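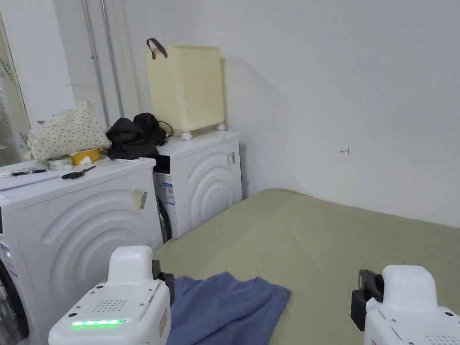 Gripper Working Group, minutes of the January meeting
Started 2:00 p.m. in the small meeting room, Covel building. Seven present, two joined by phone.

1. Previous minutes
Accepted with one fix. Item 4 should have said the Benel jaws were ordered with the short screws.

2. Hand-held gripper trial
The comparison of the Benel and Mollow hand-held grippers is at its halfway point. 3268 recordings are on the server, all made in homes. Of these, 1072 involve clothing or bedding. Hard goods and small household items make up most of the rest.

The Mollow jaws close more evenly on folded cloth. The Benel jaws do better on thin, stiff things such as pens and scissors handles. Users of both reported a tired wrist after a long session. The Benel unit is heavier toward the back, and two people said they had started resting it on furniture between tasks. It was agreed that this is fine as long as the recording is stopped first.

The group talked about whether to switch the jaw pads halfway through. Decided against it. Pads stay as they are until the trial closes, and then both sets get measured for wear.

3. Rejected recordings
603 recordings were rejected at first review. The largest group had one gripper out of view for most of the task, usually when the user was reaching down to floor level. Next came recordings where the left and right clocks did not match. Arthur (the sync tool) catches the clock problem now but has to be started before the grippers are switched on. The setup card still shows the old order and needs to be reprinted.

There was a question about plain white walls and tracking loss. The tracking log does not break this down by room. To be looked at before the next meeting.

4. Camera mount
The lower camera angle was tried in four homes. It keeps the hands in view for floor work but loses high shelves. No decision. Both angles will be used in the next round and marked in the session notes.

5. Arm tests
The bench arm is still waiting on its adapter plate. Replaying the cloth tasks on the arm is moved to the following month.

6. Supplies
More packing tape and labels are needed for the shipping cases. Spare batteries for the Mollow units are on back order. Users with one battery should charge it overnight.

7. Actions
Reprint setup card with the Arthur step first.
Check tracking loss by room.
Chase the adapter plate.
Send wrist strain comments to both suppliers.

Meeting closed 3:10 p.m. Next meeting same room, same time.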